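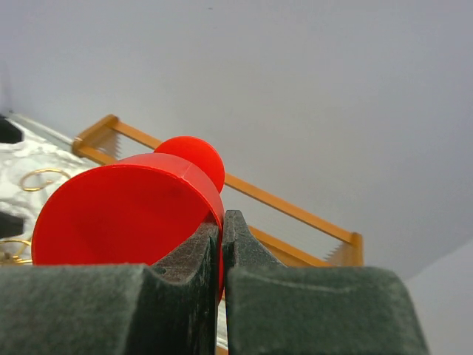 # Moisture loss and collapse in choux shells after baking

Project report, second-year baking science option, Trenthorpe
Prepared by Imre Virág and Joonas Leinonen
Supervisor: Aarne Heiskanen

## 1. Purpose

Choux shells are baked hot so that steam lifts the paste before the crust sets. When the shells leave the oven the crust is firm, but the inside walls are still damp. As the shell cools, that moisture moves outward into the crust. The crust softens and, if the wall is thin, the shell sinks.

Recipes deal with this in different ways. Some say only to cool the shells on a rack. Others call for a small hole in the base of each shell, and others again for a second stay in the oven with the heat off. The amounts and times given vary a lot between books, and the reasons given are not always the same.

The purpose of the project was to compare three ways of handling the shells after an identical bake, and to find out which one gives a shell that keeps its height and stays crisp longest once filled. We did not look at flavor or glazing, and we did not try to improve the paste itself.

## 2. Materials

### 2.1 Paste

One formula was used throughout. Water and whole milk in equal weights were brought to a boil with butter and salt. Bread flour was added off the heat in one go, and the panade was returned to the burner and stirred until it left a thin film on the base of the pan. It was moved to the mixer bowl and beaten on low until the surface temperature fell to 140 °F. Eggs were then added in four parts.

The eggs were beaten and weighed before use. Adding them by number would have changed the water content from batch to batch. Each finished batch gave 382 g of paste, which was enough for one tray of 12 shells at 30 g each, with a little left in the bag and on the spatula.

Flour and butter came from a single delivery from Trương, so we did not have to correct for a change of supplier. Eggs were bought as needed.

### 2.2 Equipment

- Jernex deck oven, lower deck only, preheated for one hour
- Bench scale, 2000 g capacity, reading to 0.1 g
- Probe thermometer
- Perforated aluminum trays with paper
- Round piping tip, 1/2 inch
- Calipers
- Wire racks

The scale was checked with the lab reference weight at the start of every session. It did not need adjusting at any point.

## 3. Method

### 3.1 Baking

Shells were piped onto paper marked on the underside with circles of equal size. The paste was piped on a tared tray and each shell was corrected to 30 g with a wet knife. Tops were smoothed with a damp finger. No egg wash was used, as it would have added weight unevenly and sealed part of the surface.

The oven was set to 400 °F. Trays were baked for 30 minutes with the vent closed for the first 20 and open for the last 10. The door was kept shut until the end.

We had planned to lower the temperature halfway through, as many recipes do, but the deck oven holds its heat too well for this. In a trial run the temperature had hardly moved by the time the bake was over. A constant setting was easier to repeat.

### 3.2 Treatments

**Treatment A.** Shells were moved directly to a wire rack and left alone.

**Treatment B.** A hole was made in the base of each shell with the piping tip. The shells were then placed on the rack, base up.

**Treatment C.** Shells were pierced as in B and returned to the oven on the same tray, base up, with the heat off and the door propped open. They stayed there for 15 minutes and then went to the rack.

Three trays were baked for each treatment. The order was drawn by lot, with the condition that no treatment could have both the first and the last tray of a session. Room humidity was written down but could not be controlled.

### 3.3 Measurements

Mass was taken for the full tray of shells at the end of the bake and again one hour later. The weights in Section 4 are averages per shell. For B and C the first weighing was done before piercing, and the hour was counted from the end of the bake for all three treatments.

Height was measured with calipers at the highest point of each shell, at the same two times. The caliper jaws can dent a warm shell. Joonas Leinonen took all of the height readings so that any error from this would at least be the same kind of error each time.

Crispness was judged on filled shells. Each shell received 40 g of pastry cream made to a fixed recipe and chilled overnight. Filled shells were kept uncovered in the refrigerator and scored by a panel of five students from the same course at one hour and at four hours after filling. The scale ran from one (soft, no resistance) to five (crisp, clean fracture). Tasters were not told which treatment they had been given. The shells in A had no hole from the earlier step, so they were pierced immediately before filling and looked the same as the others.

## 4. Results

| Treatment | Mass at end of bake (g) | Mass at one hour (g) | Height at end of bake (mm) | Height at one hour (mm) |
|---|---|---|---|---|
| A | 17.8 | 17.1 | 41 | 34 |
| B | 17.9 | 16.6 | 41 | 38 |
| C | 17.8 | 15.4 | 42 | 41 |

The shells left the oven in nearly the same condition in all three cases, which suggests that the bake was repeatable. The differences at one hour can be put down to the handling.

Treatment A lost 0.7 g per shell, B lost 1.3 g and C lost 2.4 g. Most of the height loss in A took place early. We did not have a timed series for this, but the shells were visibly lower by the time the rack had been carried to the bench. 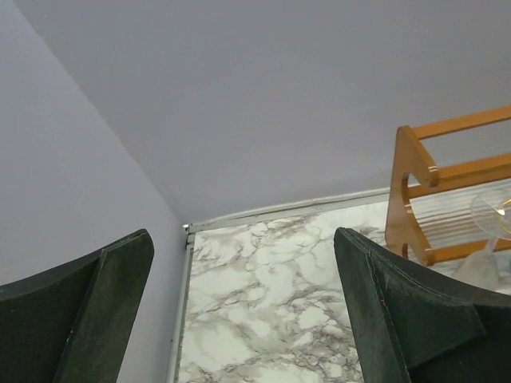

The second tray in treatment B gave more scattered heights than the other two. Two shells on that tray had split along one side during the bake and had let steam out early. They were kept in the averages. Leaving them out would raise the B height at one hour by less than a millimeter and would not change the ranking.

Panel scores for filled shells were as follows.

| Treatment | Score at one hour | Score at four hours |
|---|---|---|
| A | 2.6 | 1.4 |
| B | 3.4 | 2.2 |
| C | 4.6 | 3.2 |

All five tasters put C first at both times. At four hours two of them could not separate A from B.

## 5. Discussion

### 5.1 Where the water goes

The hole in the base gives the steam inside the shell a way out that does not pass through the crust. This explains the gain from A to B. The hole alone is limited by how fast the shell cools, though. Once the inside is below the boiling point, the damp walls give up water slowly, and on a rack at room temperature they do not get very far.

Treatment C keeps the walls hot for longer while the path is open. The extra loss compared with B was 1.1 g per shell -- small next to the loss during the bake itself, but it comes from the part of the shell that matters. When C shells were cut open, the inner webbing was dry and brittle. In A it was still soft and could be pressed flat against the wall.

### 5.2 Height

We had expected height and crispness to go together, and in this set they did. It is possible to imagine a case where they would not. A shell with a thick wall could keep its height and still have a soft crust. Our paste was fairly thin-walled, and a stiffer paste with less egg might show a smaller gap between the treatments.

### 5.3 Sources of error

The main weakness is the number of trays. Three per treatment is enough to see a large effect and too few to say much about a small one. The difference between A and B at four hours should be treated with care.

Room humidity was higher in the Thursday session than in the others. One tray of each treatment was baked that day, so the effect should be spread evenly, but it will have narrowed the differences in mass.

The panel was drawn from students who had all made choux in class and may have had fixed ideas of what a good shell is. Jaanus Kalniņš suggested a simple puncture test with a blunt probe resting on the scale, reading the highest force before the crust breaks. We tried it on spare shells and the readings depended too much on where the probe landed. With a guide to hold the probe upright it could probably be made to work.

### 5.4 Practical use

Treatment C ties up the oven for an additional 15 minutes and lets it cool. In a kitchen with one oven and several trays to bake, this is a real cost. Onni Aaltonen, who runs the teaching bakery, asked whether the shells could be dried in a second oven at a low setting. We see no reason why not, but the times would have to be found by trial. A fan oven would dry the shells faster than a deck oven with the door open, and it might also darken them.

For shells that will be filled and served within the hour, B may be good enough. For anything held longer, C is the better choice with this paste.

## 6. Further work

- Repeat B and C with a stiffer paste and compare wall thickness on cut shells.
- Vary the drying time in C. We chose 15 minutes from a textbook range and do not know whether 10 would give the same result.
- Freeze shells from each treatment and measure mass and height after reheating.
- Build a guide for the puncture probe.

The raw weights and caliper readings are in the lab notebook, filed under Skorora with the other projects from this option.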